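Forums > Manipulation and Simulation > Data and Methods > Wrist view ablation, sim only

This site uses cookies to keep you logged in. Accept | Manage preferences

Wrist view ablation, sim only: glare matters more than texture?

gristositz
Posted Dec 21, 2025

Posting a result I can't fully account for. Task is pick and place on a round table, policy takes one wrist camera plus joint state. Two wrist views from the evaluation set below, table edge first, then fruit on the white glaze.

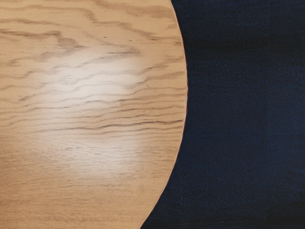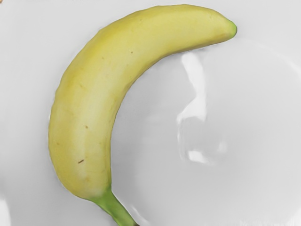 Source: simulator renders, Lomex project, wrist camera

The method is a leave-one-out on render properties. I take the same trained policy and the same 1816 evaluation episodes, and re-render with one property changed: wood grain replaced with flat tan, floor texture replaced with flat blue, or specular term set to zero on everything. Physics and seeds are untouched. Policy weights are frozen.

Flat floor: no measurable change. Flat wood: no measurable change. Specular off: success drops by 13 points.

I expected the opposite ordering. The grain is the busiest thing in the first view and I assumed the encoder was leaning on it for position. Taking highlights away should make the images easier. Has anyone seen a policy depend on glare like this?

----

aravena_lab
Yes, in our own setup. A specular highlight moves with the camera in a way that is a fairly clean function of camera pose relative to the light. If your light is fixed in every episode, the highlight is a pose signal. On a white dish with almost no texture it may be the strongest one available. In your second view the shading on the glaze is very soft and the bright streak has an uneven, wavy outline. I would use the streak too if I were a convolutional encoder.

Was the light randomized in training?

----

gristositz
No. Fixed position and fixed intensity. Object pose and plate pose are randomized, light is not.

----

soruvden
Then I don't think the title holds. You have shown that a policy trained under one light fails when the light model changes. That is a distribution shift result. It doesn't say glare matters more than texture in general.

Also, setting specular to zero changes mean brightness. On the wood it removes the whitish patch and the table gets darker overall. On the glaze the change is larger. Flat tan wood, if you matched the mean color, leaves brightness about where it was. So your three conditions are not equal in size. Did you normalize?

----

gristositz
Mean color was matched for the two flat conditions. Nothing was matched for the specular condition. Fair point. I can rerun with an exposure correction.

----

aravena_lab
soruvden is right about the control, but I'd be surprised if brightness explains all of it. Most people train with color jitter, and that covers a global shift. It doesn't cover a local feature vanishing.

A cleaner test: keep the specular term on and move the light. Brightness stays close, the highlight goes somewhere else. If the policy reads pose from the highlight, grasps should miss with a consistent offset. If it is only confused by unfamiliar pixels, the misses should scatter.

----

soruvden
Agreed, that is the better experiment. Report the offset per surface. I would expect a difference between wood and glaze, given that the wood has grain lines still faintly readable inside the highlight and a clear curved rim against the dark floor. There is plenty of other geometry in that view to localize from.

----

gristositz
Ran both.

Exposure-corrected, specular off: the drop shrinks but most of it is still there.

Light moved, specular on: on the dish, misses are biased to the same side as the light displacement. On bare wood I see scatter with no direction I would defend. I used 2 light offsets, one small and one large, and the bias grows with the offset on the dish.

So the title should have said "on the dish". I can't edit it anymore.

----

k_feldspar
Lurker, question on the baseline. Is the banana always in the dish in these episodes? If the fruit is in view it has an outline, a green end and a few dark marks on the peel. That seems like enough to grasp from. Why would the policy need the highlight at all?

----

aravena_lab
Recognizing the object and knowing where the camera is are different problems. Object pose is random, so the outline tells you where the fruit is relative to the camera, which should be sufficient for the approach. I'd guess the highlight comes in when the wrist is close and the fruit runs out of view, as the stalk does at the bottom of that second render. At that distance scale is ambiguous and the highlight could be filling in for height.

----

soruvden
That is a guess and should be labeled one. Joint state is already an input. Camera pose follows from joint state through forward kinematics, so the information is redundant. The network may prefer the visual route, but then you need to show it. Mask the joint input and see whether the specular effect grows.

----

gristositz
I'll queue the masked run. It needs retraining, so it won't be soon. Probably March, given the queue here.

In the meantime I retrained once with the light position randomized and everything else the same. Nominal success is slightly lower, and the specular-off gap mostly closes. One seed only, so treat it accordingly.

----

soruvden
One seed is not a result — please run more before this goes in a writeup. I'd still drop the texture comparison altogether. It was never matched in magnitude and it will draw every reviewer comment.

----

aravena_lab
I'd keep it as a footnote. Null results on floor and wood are useful to people deciding what to randomize. Agree on the seeds.

Reply to this topic | Contact the moderators | Back to top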